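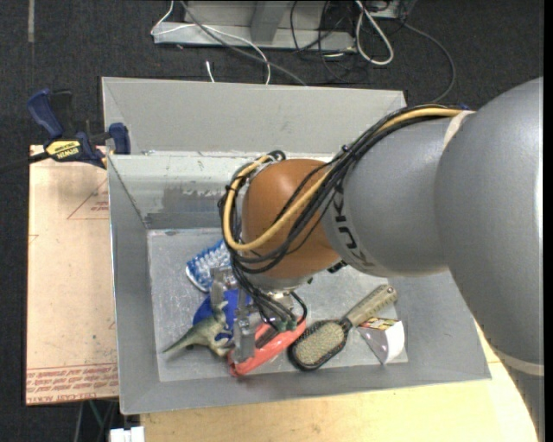

Setting up your Lunia label printer

14 October 2026
By the Dudora help desk

1. Plug the printer in and hold the green button for 15 seconds. I always let go too soon - wait for the second beep.

2. Load the roll with the shiny side up and close the lid until it clicks.

3. Open the menu, pick Paper, and choose size 43. If you skip this, your labels will print off-center.

Note: one roll gives you 500 labels.

Caution: please don't pull a stuck label out from the front! Lift the lid and roll it back by hand.

4. Print a test label.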